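I got to Geeta Nautiyal's place early, which was a mistake, because she was up to her elbows in a bucket of wet fleece and there is no polite way to shake hands with somebody in that state. She waved me toward a stool with her chin. "Talk to me while I rinse," she said, so I did, and the first half hour of my recording is mostly sloshing.

Geeta runs Brovach, a little natural dye and weaving studio in Akorville. She sells hand-dyed yarn, takes commissions for blankets and table runners, and teaches beginners on small table looms. I'd seen her madder reds at a fiber fair last October and bought two skeins I couldn't afford, and I have been meaning to ask her how she gets that color ever since.

"Everyone asks about the red," she said. "I wish they'd ask about the browns! I love my browns. Walnut, onion skin, a bit of iron if I'm feeling gloomy. But okay, the red. The red is patience and a thermometer. You let madder get too hot and it goes brick, then it goes brown, and then you've got more browns, and you have to pretend you meant it."

She didn't start out in wool at all. She kept the books for a flooring supplier for years and took up weaving after a friend, Yiran Tang, handed her a rigid heddle loom that had been sitting in a closet. "Yiran had warped it once and hated every minute. She said, take this thing, I never want to see it again. And I put on the ugliest acrylic you can imagine, orange and gray, and I wove a scarf with edges like a saw blade. I've still got it. I show it to every class."

I asked if she'd show me too. She did. It is very orange.

The dyeing came later, when she got picky about color and couldn't find what she wanted in the shops. Her first dye garden was a row of coreopsis and a row of weld along the fence, and the weld took over. "I didn't know it would get that tall," she said. "I had yellow yarn coming out of my ears. For a whole winter everything I made was yellow. My brother got yellow mittens, my dentist got yellow mittens."

These days she grows weld, coreopsis, marigold and a patch of madder that she leaves in the ground for years before digging. The indigo she buys in. She tried growing her own and got a tub of green water and a smell, as she put it, "like a pond that's angry with you."

Most of her fleece comes from Caradog Humphreys, a sheep farmer who keeps a mixed flock up at Oravec. They've had a handshake arrangement from the beginning. He sets aside the cleanest fleeces after shearing and she goes up and picks through them on the barn floor. I called him afterward to check a couple of things and he stayed on the line a good long while.

"She's fussy," he told me, sounding pleased about it. "She'll open a fleece right out and pull a lock from the shoulder and a lock from the britch and hold them up to her ear and snap them. First time she did it I thought, well, what's she listening for? But she's right, you can hear a weak one. I do it myself now."

Back in the studio Geeta had finally got her hands dry and we'd moved on to tea.
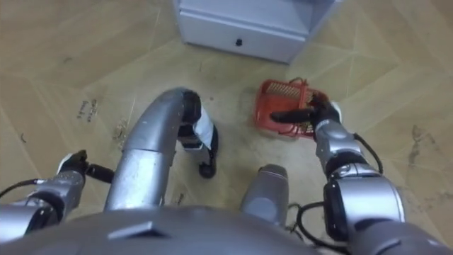
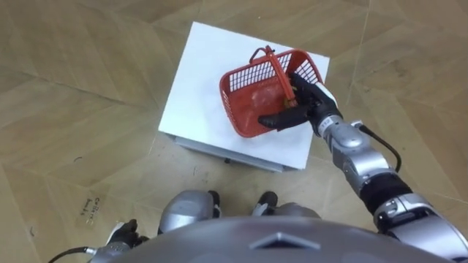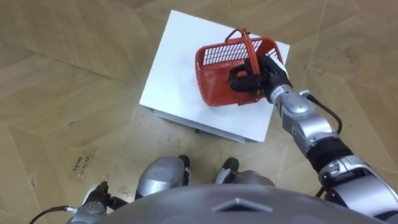
Pale flooring and white furniture, photographed from above.

I wanted to know about the money side, because so many people I talk to for this page are thinking of turning a hobby into a small business and want to hear from someone who has done it. Geeta was very open. She put 2,000 dollars of her savings into it at the start and nearly all of that went on a secondhand floor loom and a big stainless steel pot.

"The pot was the better buy," she said. "I didn't use the floor loom properly for ages. I was scared of it! It has so many strings. You sit down at it and it's like sitting down at a church organ when you can play one song on the recorder."

She keeps a notebook for every dye bath, with a snip of the yarn taped next to the recipe, and she told me she sold 3,347 dollars' worth of yarn in her first full year. That didn't pay her rent, but it did convince her to print labels. The teaching is what keeps things steady now. A beginner weekend is 80 dollars a head, with the yarn included, and she makes people wind their own warps on the first morning even though they grumble.

"They want to get to the weaving. I get it. I wanted to get to the weaving too. But if I warp it for them they go home and they've got a loom they can't use, and it ends up in a closet like Yiran's."

Does she ever get a student who just can't do it? She thought about that for a while. "I had a man, Mounir Radwan, lovely man, who could not keep his edges straight to save his life. Every row he pulled in a bit more. He started with something the width of a place mat and finished with something the width of a necktie. So he said fine, I'm making neckties. And now he makes neckties! He sells them. They're great, I'd wear one."

I asked what she'd tell a new dyer to buy first, and she said a scale that reads in grams, alum, and a pot you'll never cook in again. Weigh your fiber dry, write it down, and scour it longer than you think you need to. She's firm on the scouring. If the wool still has grease in it the color goes on in patches, and she says most of the blotchy skeins people bring her to look at were blotchy before they ever met the dye. She also likes to leave the yarn in the bath overnight and let it cool on its own. "Go to bed. It doesn't need you."

Her next project is a set of blankets she's calling Tirnavico, woven in undyed gray and cream from Caradog's darker sheep with a thin line of madder running down one side. She'd just cut the first one off the loom and let me hold it. It's heavier than it looks and it still had that sheepy, lanolin smell that I could honestly sit and sniff all day. She plans to full them by hand in the bathtub, stomping on them like grapes, and her friend Zihan Yin has already been signed up for stomping duty (I may have been signed up too, I was eating a cookie and nodded at the wrong moment).

Before I left she dug out a bag of marigold heads for me, dried, and wrote the quantities on the back of an envelope. Same weight of flowers as wool, alum first, an hour at a low simmer. I have the wool scoured and hanging over the shower rail as I type this, and the marigolds are going in tomorrow.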